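Evaluation notebook: Galten household handling package, soft furnishings module
Entry dated 4th December
Location: Sorholm test suite, living room bay

Purpose of entry

To record the handling work carried out on the soft furnishings module of the Galten package, which the supplier has offered to us on a trial licence until the end of December. The module is sold as an add-on to the base handling software and covers throw pillows, cushions and loose cloths on sofas, armchairs and beds. The question before the group is whether the module should be recommended for purchase together with the Flumby scheduling service, or purchased alone, or returned.

Setup

The living room bay was used as furnished. The cream sofa was left in its usual position on the grey striped carpet. Gripper trials and hand trials are recorded in the same log, which has made later sorting slower than it needed to be. Colleagues are asked to enter the end effector in the second column from now on, and to leave the comments column for comments.

Software was at the build delivered with the trial licence. The update offered mid-week was declined so that results within the module would remain comparable. Lighting was the ceiling panels only. The calibration routine was run before the first trial and again after the break, as the Galten manual requires. The manual gives the target tolerance in two different places with two different values; the tighter one was used.

Trials attempted to date under this licence: 200. Of these, 37 were stopped by the operator. The log for the module now holds 1,207 lines, including the repeated header rows that the export function still inserts. Thampi has been notified of the header fault under the support agreement and has issued a ticket reference, which is on the inside cover of this book.

Observations

The two-arm lift is the strongest part of the package. Pillows are approached from the ends and held level, and the planner seldom asks for a second grasp. Loose cloth is less settled. The planner treats a bunched cloth as a solid of uncertain outline and will accept a hold on any two points that satisfy its force limits, which leaves the corners wherever they happen to fall. For tidying this may be acceptable. For folding it would not be, and the Galten brochure is careful to say that folding is a separate product.

Hand trials concern the approach above the seat. The sleeve on the hand was kept on throughout, and the fit at the thumb should be checked before the next session.
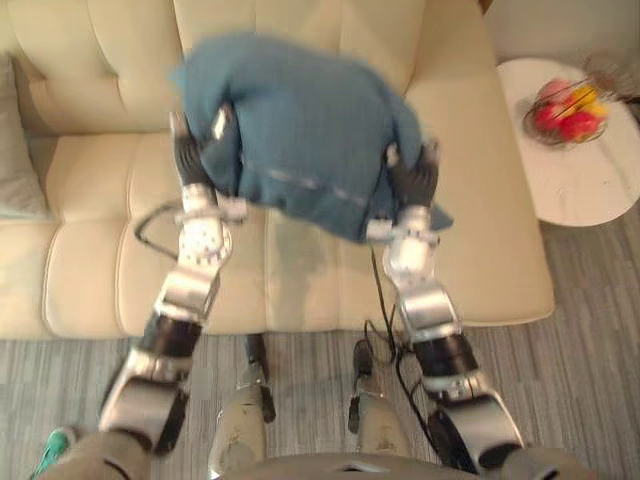

Arms with grippers, cloth and pillow work at the sofa.
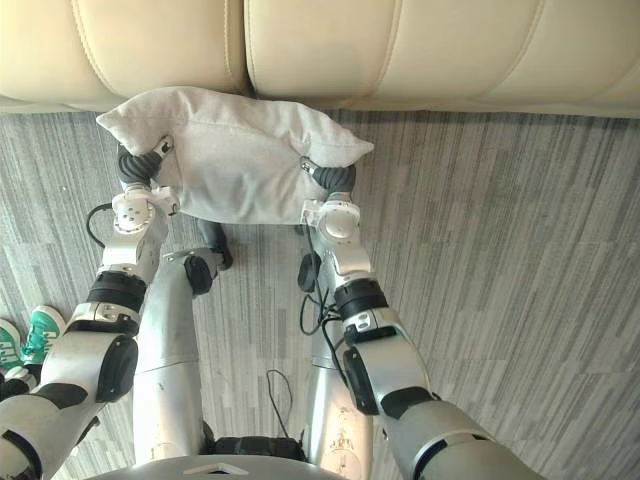
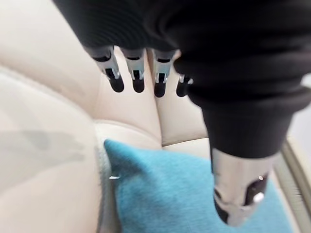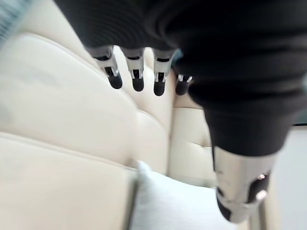
Can the soft furnishings module be used without the Flumby scheduling service?
The module runs on its own from the operator console, and every function tested so far was available without Flumby. The service adds timed starts, a shared calendar and an automatic daily report. It does not alter how an item is grasped or placed.

Cost and terms

The module is quoted at 123 dollars per month per unit, with the first month credited if the trial proceeds to purchase. Flumby is quoted separately and is billed annually. Cancellation of Flumby requires written notice before the renewal date. Cancellation of the module can be done from the console. It was noted that the quotation refers to "unit" in one paragraph and "site" in another. Clarification has been requested in writing, and no order should be raised until it is received.

Support from Thampi has been prompt on simple matters. The query on grasp force limits for velvet-type fabrics was forwarded to the developers and remains open.

Provisional view

The module is suitable for tidying tasks in the living room bay and would replace the in-house script now used for pillows. It should be purchased alone in the first instance. The value of Flumby to a laboratory that starts all trials by hand is small, and the daily report duplicates the log. The position could be reviewed if overnight running is approved.

Outstanding

Repeat the cloth trials with the lower speed setting.
Obtain the written answer on unit and site.
Strip the header rows from the export and recount the lines.
Confirm which of the two tolerance values in the manual is current.
Armchair trials not yet begun. Bed trials depend on the other bay being free.
Return date for the trial licence key to be entered on the wall calendar.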